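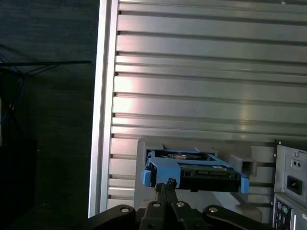
Two black fingers and a blue tray with a hard disk drive in it.

How Do You Teach a Robot With Your Hands?

You probably learned to tie your shoes from a person who was sitting next to you. Maybe this person put their hands over your hands and moved them slowly. Some robots learn in a similar way. A person shows the job, the robot remembers the movements, and later it tries to do the job alone.

At the Naltunis workshop, the job is to work with the parts of a desktop computer. One important part is the hard disk drive. It is a box that stores pictures, games and homework. The drive sits in a blue plastic tray, and the tray goes into a slot like a drawer goes into a desk.

What is a gripper?

A gripper is the hand of a robot. The one at Naltunis has flat metal pieces which are joined together, so they can fold and open a little bit like your knuckles. At the end there are narrow fingers. They have no skin, so they cannot feel if a thing is soft or sharp. For this reason the person who teaches must be careful where the fingers press. It is better to hold the blue plastic than to touch the green circuit board inside it.

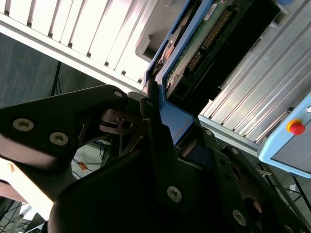

Way number one: moving the arm by hand

In the first way, the teacher holds the robot arm and pulls it gently to the right place. The motors become easy to move, and the arm follows. Inside every joint there is a sensor that measures how much the joint has turned. The computer writes down these numbers many times in one second. When the teacher has finished, the whole movement is saved, like a song is saved when you record it.

Chathurika Sivakumar teaches robots at Naltunis. She says that the hardest moment is when a part has to go into a hole. "If I am in a hurry, I teach the robot to be in a hurry also," she explains. So she goes slowly, and she stops before the part touches the slot. Then she pushes.
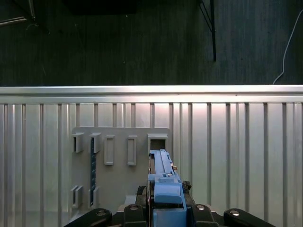 Way number two: remote control

In the second way, the teacher doesn't touch the robot. She holds a controller, and when her hand moves left, the robot moves left. This is called teleoperation. "Tele" comes from an old Greek word for "far." You know it already from "telephone."

A small camera near the gripper looks at what the fingers are doing. Another camera looks at the table, so that the teacher can also see where the arm is, where the computer is and where the empty place for a drive is. With only one camera it would be easy to bump into something.
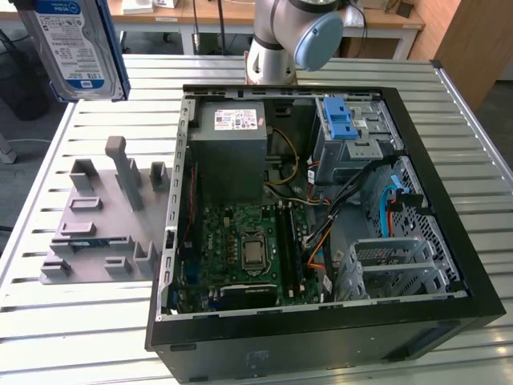

Tyson Lachance prefers remote control. On his first day he needed 106 tries before he put one drive in its place! Now he can do it in less than 3 minutes.

Is one lesson enough?

No. If the robot sees the job only one time, it can get confused when the tray is turned a little. The team has recorded more than 2,000 lessons, and in each one the parts lie a bit differently. Mistakes are kept too, if the teacher corrects them, and from these the robot can learn how to try again.

Try it at home

Ask a friend to close their eyes and hold a spoon. Move their arm slowly and put the spoon into a cup. Do it 3 times. Then let your friend try alone, with eyes still closed. Now move the cup a little and try again. What happens?

New words

Gripper: the hand of a robot
Joint: a place where an arm can bend or turn
Sensor: a part that measures something
Teleoperation: moving a machine from a distance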